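2010-10-12, notebook, vehicle data storage

Continued with the log reduction for the Ridau test car. Yesterday's disk is copied to Balaskas, 1344 files. I did not delete the originals yet.

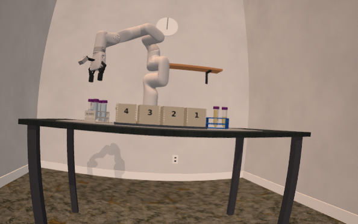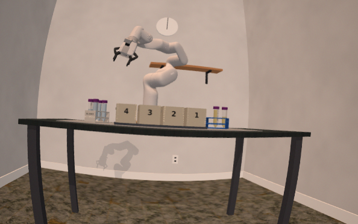
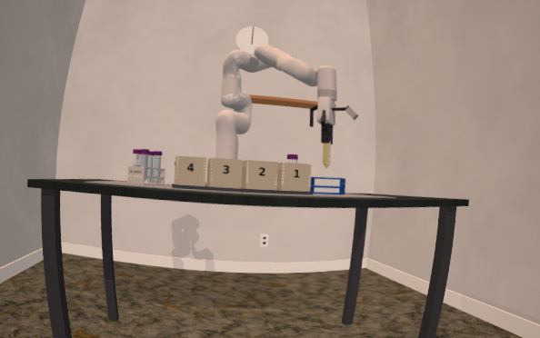
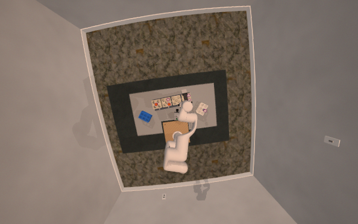 What to keep

Eirini proposes to keep the full sensor log only for 60 seconds before and after each hard braking. Between the events we keep only speed, steering angle and position. I tried it on the April drives: 139 events, and the size went down to roughly one fifth. Two events overlap and the script wrote them twice — must be corrected.

Open points

Remo asks who may read the position data. I have no answer, will write to Okidetti.
The clock of the left radar is late against the others. Check the cable first, then the driver version.
File 1201 does not open. Paweena has maybe a second copy.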